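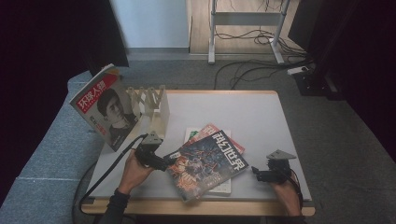

Figure 3.1 Magazines at a reading table, with one leaning upright against the rack.

Chapter 3
Keeping Magazines and Other Periodicals

Print this page | E-mail this page

A small library can own very few books and still have a great deal of paper coming through the door. Most of that paper is periodicals. A periodical is anything published under one title in issues that keep coming: a weekly news magazine, a monthly science-fiction magazine, a club newsletter. Books are bought once and stay put. Periodicals arrive again and again, get read at the table, and end the day in a pile.

This chapter is about what to do with the pile. It covers sorting, standing, labeling, and storing issues in a room the size of the ones most readers of this book will work in. Binding is left for Chapter 4.

3.1 Why piles cause trouble

When magazines overlap on a table, only the top cover can be read in full. In Figure 3.1 the science-fiction title 科幻世界 can be picked out at once, and so can 环球人物, which is upright against the rack with its portrait cover facing out. The issues under the top one show little more than an edge or a strip of color. A reader looking for one of those has to lift the others first.

Piles also wear the paper. Covers rub against each other and corners bend. The bottom issue carries the weight of everything above it, and a thin magazine left that way for a season may keep the curve for good.

The reading room at Tolville kept its periodicals flat for years. When Erlinda Umali took over the room she made a full list and found 1558 issues, of which 300 had covers torn or missing. Most of the damaged ones came from the lower half of a stack.

3.2 Standing issues up

A magazine has no stiff boards, so it cannot stand by itself the way a hardback can. It needs something behind it. A rack with upright slats gives each issue a place to lean. Some points to follow:

Set the spine to the left and the cover toward the reader.
Lean the issue back a little. If it stands too straight, it slides down and buckles in the middle.
Keep thick and thin issues in separate slots.
Pick up a magazine by the spine and the lower edge together. Pulling on one corner of the cover loosens the staples.

Hamish Whitcombe, in his notes on the Skornel branch, recommends clearing the table one title at a time — all the news magazines, then all the fiction, and so on. It takes longer at first. It also means that each title is checked for missing issues as it goes back.

3.3 Current and back issues

The current issue is the newest one received. It belongs on display. All earlier ones are back issues, and they can go in boxes, with the title and year written on the side that faces out. Decide how long a back issue stays in the room before it moves to storage, and write the rule down where the next person will find it.

Terms used in this chapter: periodical, issue, current issue, back issue, run, masthead.

2 comments | 3 shares

Copyright Pangilinan. Contact us | Back to top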